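4.2 Fixing the mirror to a tiled wall

Read section 4.1 first if the tiles are less than 25 days old.
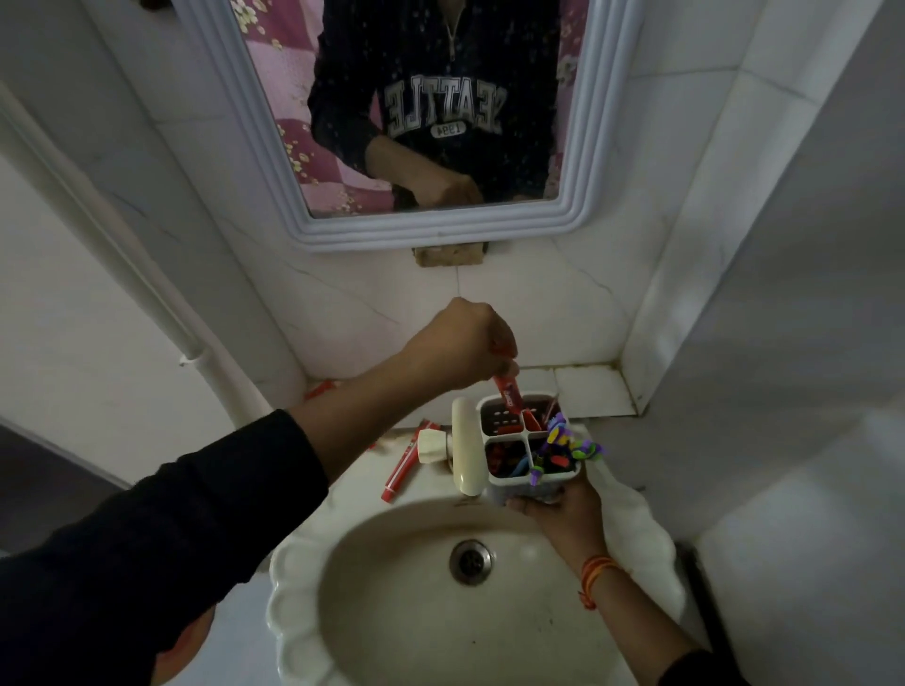

1. Mark the two upper holes 400 mm apart, using a level.
2. Put masking tape over each mark and drill slowly, with hammer action off until you are through the glaze.
3. Push in the Nemik plugs until they sit flush.
4. Drive the screws, leaving the heads 3 mm proud.
5. Hang the mirror and press down – it should not rock.

Caution: Do not drill within 200 mm of a faucet or outlet.

Note: Flimalby plugs do not fit these screws.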